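Ruswood Kitchen Handling Project
Minutes of the fault review meeting held 20/08/2020, Predham site, ground floor meeting room

Present: site operations, hardware, data quality, safety, and two representatives of Van Hecke (by phone). Apologies received from purchasing.

The meeting opened at 9:30. The notes of the previous meeting were accepted with one correction: the spare linkage arms are stored at Predham, and the earlier notes had them at Ruswood.

1. Purpose of the meeting

The chair said the meeting had been called to go through the finger closure fault on the hand-held grippers and to decide whether kitchen work could go on in the meantime. Other business was held over to September unless it touched on the fault.

2. Report of the fault

Hardware reported that gripper unit 27 closed without the trigger being pulled during a dish-moving task at the Predham kitchen. The operator was reaching across the unit with the free hand to move a bowl out of the way. The pads closed on the side of the index finger. The skin was pinched and red but not broken. First aid was given on site and the operator went back to work the next day on other duties.

The bowl was dropped and chipped. It has been thrown out.

Site operations asked that the minutes show the operator followed the task card as written. The card says nothing about keeping the free hand away from the pads. Safety agreed that this is a gap in the card.

Data quality then went through the session logs. Of 1,151 recordings made with the current firmware, 46 show the fingers moving with no matching trigger signal. In most of these the movement is small and the operator would not have felt it. Full closures are rare, but the log does not tell them apart from partial ones very well, and data quality did not want to give a number until the recordings had been watched.

3. Cause

Hardware has taken unit 27 apart. The trigger cable was worn through its outer sleeve where it passes behind the housing, and two conductors could touch when the wrist was turned far enough. The drive reads that contact as a full pull. Two other units opened for comparison had wear in the same spot, though neither had gone through the sleeve.

Van Hecke, who supplied the cable, said it is rated for repeated bending but not for twisting. They had understood the tool would be held level. Site operations pointed out that in a kitchen it is hardly ever level. Operators reach over and around things all day, and the counters are kept the way people keep them at home, with bottles and dishes left out.
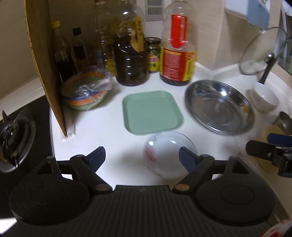

Hardware added that the twist is worst when an operator lifts something flat from close to the body, and asked for the task order to be looked at so that these lifts are not all done one after the other. Site operations will try this but did not want to promise a change before the cable is replaced.

Van Hecke asked if moisture could have played a part. Hardware found no sign of it inside the housing. The seal was in place and the board was clean.

4. Why it was not caught sooner

There was a long discussion on this item. The Vurnidico logging software does raise a flag when finger position and trigger signal disagree, but the threshold had been set at 200 milliseconds to cut down on false alerts. Short movements fell under it. The flag for unit 27 did come up twice in the week before the incident and was cleared both times at the end of the shift as a sync error.

Data quality accepted that the flags should have been passed to hardware. Under the present procedure the person closing the shift may clear a sync error without asking anyone. Safety wants that changed and the meeting agreed.

Safety also noted that the daily check covers the pads, the screws and the battery. The cable is not on the list — it can't be seen without taking off the rear cover.

5. Whether work can continue

Safety's first position was that all grippers should be withdrawn. Site operations said this would stop both kitchens until the new cables arrive. After discussion it was agreed that units may be used if the rear cover has been opened, the cable inspected, and a dated sticker put on the housing. Any wear at all and the unit stays on the shelf. Unit 27 is not to be rebuilt until the review is closed.

Grippers must be switched off before anyone changes the layout of a counter by hand. No glass lids or knives are to be handled with the grippers for now.

6. Actions

Hardware: inspect all units at Predham and Ruswood before the next shift. Send wear photos to Van Hecke.

Van Hecke: quote for a cable rated for twisting, with delivery dates, and say if the old stock can be returned.

Data quality: watch the 46 recordings and sort full closures from partial ones. Lower the Vurnidico threshold on one station first and report how many alerts it gives.

Site operations: reissue the task card with the free-hand instruction. Brief every operator in person.

Safety: rewrite the end-of-shift procedure so that a sync error on a gripper goes to hardware before it is cleared. File the incident form, which is still missing the time of the injury.

7. Any other business

The Ruswood kitchen has asked for a second first aid kit. Agreed.

The next meeting will be held in September at Ruswood, date to be set once Van Hecke has confirmed delivery. The meeting closed at 11:10.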